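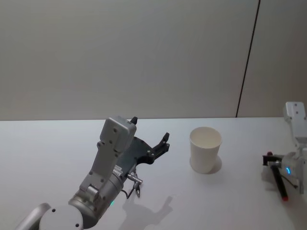
Our project began with a question that sounded almost too small for a whole semester: how do people set down and pick up a cup when they have a desk all to themselves? Faustine Gilbert and I (Hollis Mbeki) spent most of July on it in a study room at Neledmont, and we grew very fond of that room, plain as it is. We had settled on a white tabletop against a light gray wall with no posters on it, so that a pale cup would have to hold its own without any color to help it, and I still think that was the best choice we made all summer!

We asked 30 classmates to sit down, take a drink of water whenever they felt like it, and put the cup back wherever seemed natural. Each visit lasted eight minutes, and by the end we had 273 placements written down in Faustine's lovely tidy notebook.

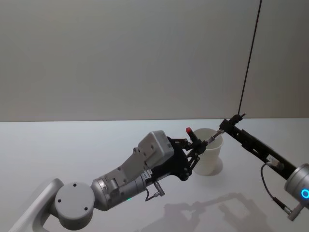 Translucent plastic gave us more trouble than the paper cups did. People told us they lost sight of the rim against the white, and quite a few reached for it more slowly, especially late in the afternoon when they were tired. Right-handed classmates mostly kept it a little right of center, which we had expected, but the left-handed ones did much the same, and we are still arguing about why. Faustine would like to try a darker table next.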